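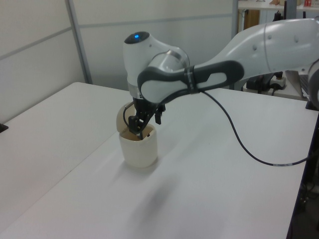
White robot arm reaching down to a small cream-colored cup.

Nelport to Tamiru overland, bus or train?

bmckinnon
Planning the Nelport – Tamiru leg for February. The train needs a change at Edport with a 15 minute connection. The direct bus is slower on paper. Has anyone done both?

karine_li
Both, twice. Take the train. The Edport change is across one platform, and the second train is held if the first is late.

dpaquette
It is held only if both legs are on one ticket. I had separate tickets, missed it and waited 2 hours. The bus leaves from outside the station and needs no change.

karine_li
Fair point on the tickets. I still wouldn't take the bus. The road over Honera climbs past 1,000 meters and closes when it snows.

dpaquette
Closed once in the five winters I've used it.

marama.t
Seats: left side of the train after Edport for the lake. Luggage racks are small, so anything over cabin size goes by the doors. The bus has a proper hold.

bmckinnon
I have one large case and a backpack. Can the through ticket be bought online?

r_mallet
Only from the counter at Nelport, last time I checked. The website sells the legs separately and does not warn you.

karine_li
It was on the website in the fall – under "regional", not "long distance".

bmckinnon
Found it under regional. Booked the train, one ticket. Will post the actual times when I'm back.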